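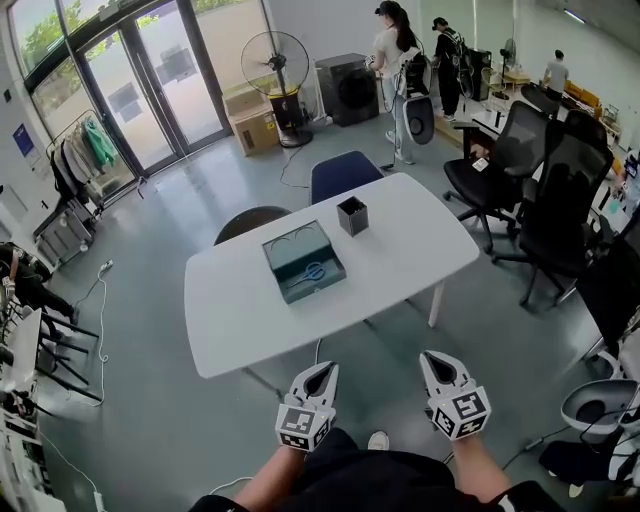
# Repair and lending room, Trevero: progress report for the second quarter

You asked for a plain account of where the money has gone and whether the room is doing what the bid said it would. My view is mixed, and I would sooner put that in writing now than at the end of the year.

## Loans

The bid promised 700 loans by the end of June. We reached 474. The Drerier office has suggested adding renewals to bring the figure up. I have left them out, as a person keeping a hedge trimmer for another fortnight has not borrowed a second hedge trimmer.

Most of what goes out is garden and decorating kit. The sewing machines, which took a good share of the equipment budget, are hardly touched. I was doubtful about them at the planning stage and see no cause to change my mind. If the numbers are the same in September I would like your permission to sell two and buy a second carpet cleaner, for which there is a waiting list.

## Repair sessions

These are busier, and people say kind things on the way out. I can't tell you how many of the mended items stay mended. The feedback slip asks "Were you happy with your visit?" and almost everyone ticks yes, including people whose toaster went home in pieces. A new slip goes out in July with a follow-up call a month later.

## Booking system

Prerkska was meant to be live in April. It still lets two people book the same drill, and staff keep a paper diary alongside it. The supplier describes this as a settling-in period. We have held back the last payment of £400 until double bookings stop.

## Dönmez branch

The claim that a second site would "reach new households" needs care. Of the members who joined there, a fair number were already using Trevero and simply live nearer. I'd hold off on the third site.

## Decisions needed from you

- Whether renewals count as loans (I say no)
- Sale of two sewing machines, if September is no better
- Moving the third site to next year's plan

The spending table follows under separate cover. Rent is over budget by 3 per cent and everything else is within it.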